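### 4.3 Setting the grasp order for packed cartons

The planner picks from a carton in the order given in the layout file. Until a layout is loaded, Statulell will refuse to start a run.

1. Open **Cell > Layouts** and choose **New grid**.
2. Enter the number of rows and columns, then the pitch in millimetres.
3. Set **Approach height** to 74 mm. Lower values are accepted but slow the planner down.
4. Mark the tray region by dragging its outline on the overhead view. Include the rim - the collision model needs it.
5. Press **Check reach**. Cells shown in amber can be reached by one arm only.

With a three-by-three grid, the default order begins in a corner of the top row, on the side nearest the tray.

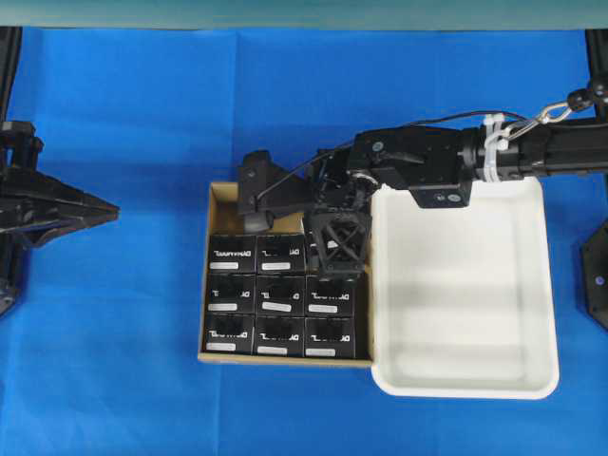

Can the order be changed while a run is paused?

Changes made during a pause are saved to the layout file but take effect at the next start. To apply them at once, stop the run and press **Reload**.

6. Set **Match threshold** to 93. Items scoring below this are skipped and written to the log.
7. Run **Dry cycle** at 20 per cent speed and watch the wrist clearance on each approach.

**Note:** Detection may take up to 20 seconds after a reload.

**Caution:** Do not edit the layout file by hand while Skoryk is connected. The two programs do not share a lock, and the later write wins.

Section last revised 12/10/18, L. Malý. Tool offsets are covered in 4.4.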